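기센 시내에서 무슨 일이 벌어지는지 매주 알려 드리는 소식지 《고르칸스》가 동네 통신원을 찾습니다. 모집 인원은 10명입니다. 작년 공고에는 '열정 있는 분'이라고 썼더니 열정만 있는 분들이 많이 오셨기에, 올해는 조금 더 자세히 적습니다.

## 어떤 일인가요

통신원은 자기가 사는 동네, 또는 매일 지나다니는 동네의 소식을 짧게 써서 보내는 사람입니다. 버스 정류장이 옮겨졌다든지, 도서관 분관이 공사에 들어갔다든지, 푸라우 시장 뒷골목의 가로등이 드디어 켜졌다든지 하는 이야기입니다. 마지막 건은 저희가 네 번 연속으로 '곧 켜질 예정'이라고 보도한 사안이라 특별히 감회가 깊습니다.

큰 사건은 큰 신문이 씁니다. 저희는 큰 신문 기자가 차를 돌려서까지 오지는 않을 일을 씁니다. 주민 설명회에 끝까지 앉아 있는 일도 여기에 들어갑니다. 질의응답 시간에 질문보다 긴 인사말을 하시는 분이 꼭 계시는데, 그 인사말도 일단 들어야 합니다. 기사에는 안 실립니다.

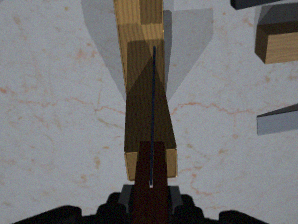 *나뭇결과 대리석 무늬. 렌더링 화면.*

통신원이 맡을 일은 다음과 같습니다.

- 매주 한 편, 담당 동네 소식 쓰기. 길이는 휴대전화 화면을 두어 번 넘길 정도
- 행사 일정 확인하기. 포스터에 적힌 시간 말고 실제로 시작하는 시간까지 알아내면 우대
- 구청과 주민센터에 전화하기. 담당자가 자리에 없으면 다시 전화하기. 또 없으면 또 하기
- 독자 제보가 사실인지 가서 보기
- 한 달에 한 번 편집회의 참석. 오캄포 거리 사무실에서 열리며 의자는 먼저 온 사람 순서

사진은 찍을 수 있으면 찍고, 못 찍으면 안 찍어도 됩니다. 손가락이 렌즈를 반쯤 가린 개관식 사진은 이미 충분히 보유하고 있습니다.

## 담당 동네

지금 비어 있는 구역은 오캄포 거리 북쪽, 푸라우 시장 주변, 강변 주택가, 그리고 옛 철도 창고 일대입니다. 나머지 구역도 지원은 받습니다만, 기존 통신원과 나누어 맡게 됩니다. 시장 구역을 특히 급하게 찾고 있습니다. 전임자는 취재하러 들어간 반찬 가게에서 일자리를 제안받고 그쪽으로 옮기셨습니다. 급여 조건을 전해 들은 뒤 저희도 붙잡을 말이 마땅치 않았습니다.

철도 창고 일대는 사는 사람은 적고 소문은 많은 구역입니다. 극장이 들어선다는 말과 주차장이 들어선다는 말이 번갈아 돌고 있으니, 서류 찾아보는 걸 좋아하는 분께 잘 맞을 겁니다.
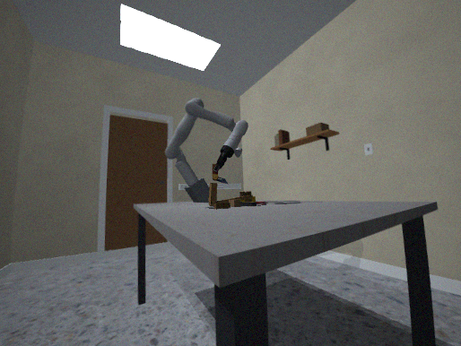

**글 · 응안 쯔엉(Ngân Trương)** | 《고르칸스》 편집부 | 2024년 10월 23일

모집 공고에 왜 글쓴이 이름이 붙느냐고 물으실 수 있겠습니다. 저희 소식지는 무엇이든 쓴 사람 이름을 답니다. 분실 고양이 공고에도 답니다. 틀렸을 때 누구에게 전화해야 하는지 독자가 알아야 한다는 것이 창간 때부터의 원칙이고, 그래서 제 전화기는 자주 울립니다.

저도 통신원으로 시작했습니다. 첫 기사는 강변 산책로의 벤치가 교체된다는 내용이었는데, 벤치 색을 잘못 썼습니다. 항의 전화가 세 통 왔고 그중 한 통은 벤치를 칠한 분이었습니다. 그날 이후로 색깔은 꼭 두 번 확인합니다. 여러분도 무언가 하나는 틀리실 겁니다. 정정문 쓰는 법은 교육 첫날에 가르쳐 드립니다.

지금까지 소식지는 364호가 나왔고, 구독자는 3,465명이 넘습니다. 이 가운데 몇 분이 끝까지 읽으시는지는 알 길이 없지만, 십자말풀이에 오타를 낸 주에는 상당수가 읽으신다는 걸 확인했습니다.

## 이런 분을 찾습니다

기센에 살거나, 일하거나, 학교에 다니는 분이면 됩니다. 성인이면 나이는 보지 않습니다. 기자 경력도 필요 없습니다. 있으면 좋긴 한데, 경력이 있는 분들은 대개 원고료를 듣고 조용히 일어나십니다.

아래에 해당하시면 면접에서 할 이야기가 많을 것 같습니다.

- 길가 공사 안내판을 끝까지 읽는다
- 단골 가게 주인이 묻지도 않은 이야기를 해 준다
- 마감 시간과 마감 다음 날을 구별한다
- 아는 사람의 가게가 문을 열어도 '기센 최고의 맛집'이라고 쓰지 않을 자신이 있다
- 모르는 것을 모른다고 쓸 수 있다

현직 시의원과 보좌진, 정당에서 직책을 맡고 계신 분은 지원하실 수 없습니다. 본인 업체 홍보가 목적인 분께는 광고 단가표를 보내 드립니다. 그쪽도 환영합니다. 사실 더 환영합니다.

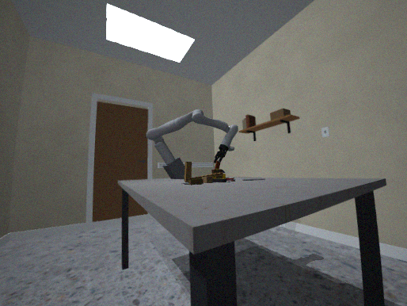 ## 드리는 것

실린 글에는 원고료를 드립니다. 금액은 면접 때 말씀드리는데, 이걸로 생활하실 수는 없고 취재하며 마신 커피값은 나옵니다. 케이크까지 드시면 적자입니다.

시내버스 요금은 영수증을 내시면 돌려 드립니다. 택시비는 사전에 허락을 받으셔야 하고, 허락된 전례를 저는 아직 보지 못했습니다. 그 밖에 이름이 인쇄된 통신원증이 나옵니다. 이걸 보여 준다고 열리는 문은 별로 없지만, 설명회에서 앞줄에 앉을 때 마음이 한결 편해집니다.

처음 몇 주는 교육 기간입니다. 편집장 머빈 두셋(Mervin Doucette)이 기사 쓰기와 취재 요령을 가르치고, 보내신 원고를 직접 고쳐 드립니다. 빨간 펜을 아끼는 사람은 아니니 원고가 붉게 돌아와도 놀라지 마세요. 제 원고도 그렇게 돌아옵니다. 이 공고도 방금 그렇게 돌아왔고, 농담이 절반쯤 지워졌습니다.

활동 기간은 내년 6월까지입니다. 더 하고 싶으시면 계속하실 수 있고, 중간에 그만두실 때는 적어도 다음 호가 나가기 전에 알려 주시기 바랍니다. 당일 아침에 들은 적이 있는데, 그 호에는 빈자리에 시장 영업시간표를 크게 실었습니다. 그해 가장 반응이 좋은 지면이었다는 건 별개의 문제입니다.

## 지원 방법

원고 한 편과 자기소개를 보내 주세요. 자기소개는 짧을수록 좋습니다. 어릴 적 글짓기상 이야기는 편집부 전원이 이미 갖고 있으니 생략하셔도 됩니다.

원고는 최근 한 달 사이 자기 동네에서 일어난 일을 쓰시면 됩니다. 이미 다른 매체에 난 소식이어도 괜찮은데, 본인이 직접 확인한 사실이 하나는 들어 있어야 합니다. 누구에게 물었는지, 어디서 보았는지를 원고 끝에 적어 주세요. 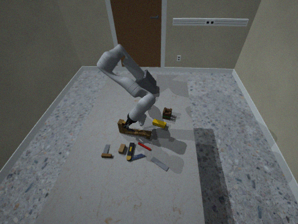
익명으로 말해 준 사람이 있다면 원고에는 이름을 빼시고, 면접 때 어떤 경로로 들었는지만 설명해 주시면 됩니다. '다들 그러더라'는 경로로 인정하지 않습니다. '우리 어머니가 그러시더라'는 어머니 연락처가 있으면 검토합니다.

보내는 방법은 두 가지입니다.

1. 소식지 누리집의 '통신원 지원' 양식에 붙여 넣기
2. 오캄포 거리 사무실 우편함에 직접 넣기

우편함에 넣으실 때는 봉투에 '통신원'이라고 크게 써 주세요. 안 쓰시면 피자 전단과 같은 운명을 맞습니다. 손글씨 원고도 받습니다.

접수는 이달 마지막 날 자정에 마감합니다. 누리집 양식은 그 시각에 자동으로 닫히고, 우편함은 다음 날 아침 제가 출근해서 엽니다. 이 차이를 어떻게 활용하실지는 지원자의 취재력에 맡기겠습니다.

면접은 사무실에서 합니다. 머빈 편집장과 제가 함께 들어가고, 보내신 원고를 두고 이야기를 나눕니다. 낮에 시간이 안 되는 분은 저녁으로 잡아 드립니다. 건물에 승강기가 없으니 계단이 어려운 분은 미리 말씀해 주세요. 길 건너 도서관 열람실 옆방을 빌려 두겠습니다. 결과는 합격하지 못하신 분께도 빠짐없이 알려 드립니다.

문의는 누리집 아래쪽의 편집부 주소로 주시면 됩니다. 전화도 받습니다만, 소식지가 나가는 날 오전에는 피해 주세요. 그 시간에는 벤치 색깔 같은 문제로 통화 중입니다.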